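Evaluación de producto: cubeta de plástico Furkus para clasificación de objetos pequeños
Área de Equipamiento, Centro Vastelix
Martes 18 de febrero

La presente reseña recoge el resultado de la evaluación de la cubeta azul Furkus, adquirida en noviembre con destino a las mesas de clasificación del centro. El modelo se ofrece como recipiente de uso general para juguetes, prendas menudas y material didáctico.

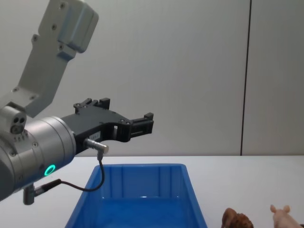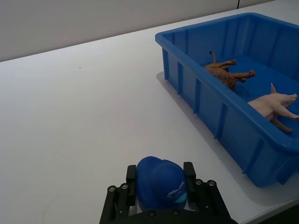
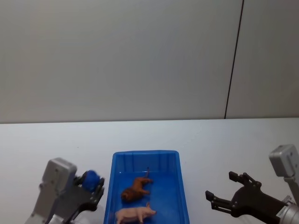
La evaluación se realizó durante dos semanas en la sala Brusovham, bajo la supervisión de Mandla Khumalo, y se ajustó a la pauta interna para recipientes abiertos.

Construcción. La cubeta es rectangular, con borde reforzado y nervios verticales moldeados en las paredes. Dichos nervios aportan rigidez suficiente: al levantarla cargada por los lados cortos no se apreció deformación relevante. El borde resulta cómodo al tacto y no presenta rebabas. En la unidad recibida se observó una ligera marca de molde en la base, sin consecuencias para el uso.

Capacidad. Las figuras de animales de tamaño medio, como el león y el cerdo, caben tumbadas y se distinguen sin necesidad de revolver el contenido. Una gorra de béisbol puede guardarse igualmente, si bien conviene colocarla en último lugar para que no se aplaste la visera. Para piezas muy pequeñas se echa en falta un separador, que el fabricante no incluye ni vende aparte.

Color. El azul vivo contrasta bien con una mesa blanca y facilita localizar el recipiente. Las piezas de color claro destacan en el interior; las azules, en cambio, se confunden con el fondo, aspecto que debe tenerse en cuenta al asignar contenidos.

Limpieza. Basta un paño húmedo con jabón neutro. Los nervios retienen algo de polvo en su parte inferior y exigen un repaso con cepillo.

Precio y suministro. El lote de 38 unidades se facturó en 1.399 euros, portes incluidos. La entrega se efectuó en plazo, aunque dos cubetas llegaron con el borde rayado y fueron sustituidas por el distribuidor, Cele, sin coste adicional.

Valoración. Apta para uso diario en mesa. No se recomienda para almacenamiento prolongado, dado que carece de tapa. El área mantendrá el modelo en su relación de material autorizado y solicitará al distribuidor una muestra en color gris.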